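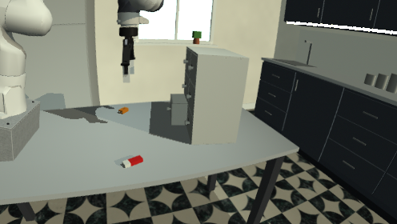

oanh_cao
Protective stop on episode 339, and now I can't get the arm through a full run. Task is the usual one: pick the small object, put it in a drawer, close the drawer. The sim is our kitchen layout, with the drawer cabinet on the right half of the table and the arm on its pedestal at the left. The planner brings the gripper down over the back of the table without complaint. The fault comes later, on the move toward the cabinet. Log says:

joint 4 torque limit exceeded, step 1882

No contact is reported on any link at that step. Controller is Ovik, default gains. Has anyone seen this?

toan_mac
Which drawer is open at reset? If one is already out, the forearm may be catching it on the swing.

oanh_cao
It varies by seed. I replayed 339 with all of them shut and got the same stop, 3 steps later.

adine_user
Then it's your torque limit. The defaults are too tight for anything that reaches across a table. Raise it and move on.

elfriede_a
Please don't. We raised it in sim last December, the policy trained fine, and on the real arm it pushed a drawer front off its runners before the hardware limit tripped. The limit in sim should match the one on the robot or be lower.

adine_user
That's a deployment problem. She is debugging a simulator. With the limit off she would at least see where the arm ends up.

elfriede_a
For one replay, fine. Not in the config that gets committed.

hau.ta
Check the collision mesh on the cabinet before touching limits. The Zodum export makes one convex hull per body, so the gap between an open drawer and the frame gets filled in. Contact reports are also filtered for static bodies by default, which would explain the empty list.

oanh_cao
Filter was on. With it off I get 14 contacts at step 1882, all between the forearm and the cabinet hull. The hull sticks out well past the visible side panel.

toan_mac
So it was catching, just not on a drawer.

hau.ta
Split the cabinet into separate bodies and re-export. Keep the original limit.

oanh_cao
Done. 339 finishes with the original limit. Two other seeds still stop, both on joint 4 - I'll post those logs tonight.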